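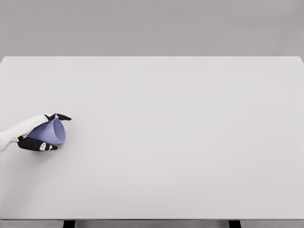
12 January 2022

Started the pouring set for Jellenico this morning. Simulation only for now; the physical cell at Tilutside is not free until February. Target is 23 accepted episodes per cup pose before I let the training job touch any of it.

Ran 16 episodes before lunch. Accepted 10. Four of the rejects were the same fault: the upper finger closed a few frames ahead of the lower ones and the cup rolled in the palm, so the recorded wrist angle no longer matched the cup angle. The policy would learn the wrist angle and get the wrong tilt. The other 2 were my own doing. I reset the scene while the logger was still writing and the last second of joint data is missing from both.

Changed the closing order after that. Lower fingers make contact first, then the upper finger comes over the top. The roll went away in the next batch, or at least fell below what I can measure from the pose log. I have not rerun the old seeds with the new order. Should do that before drawing any conclusion.

Contact between the cup and the tabletop is still a nuisance. With the cup on its side and held low, the solver sometimes reports a touch on one step and none on the next. The contact flag flickers and the episode splitter cuts the demonstration in the wrong place. Put a short debounce on the flag. Cedullow handles this by ignoring the table entirely, but we need the flag later for the set-down phase, so that is no use to us.

Kept the scene plain. Bare gray table, one cup, no receiving vessel yet. I want the grasp and tilt labels clean before adding a second object. The Bautista set went the other way, with clutter from the first day, and I spent most of a week sorting grasp errors from collision errors.

Cup color is fixed at the pale lavender-blue. It separates well from the gray and from the black fingers, so the segmentation mask needs no hand correction. Color and lighting randomization can wait until the motion data is settled.

Disk use is higher than planned. Depth is being saved uncompressed. Switched it over at four o'clock and left the earlier files alone.

Tomorrow: rerun the old seeds, fix the logger so a reset waits for the write to finish, write down the accept and reject rules properly. At present they exist only as comments in the script, and one of them contradicts another.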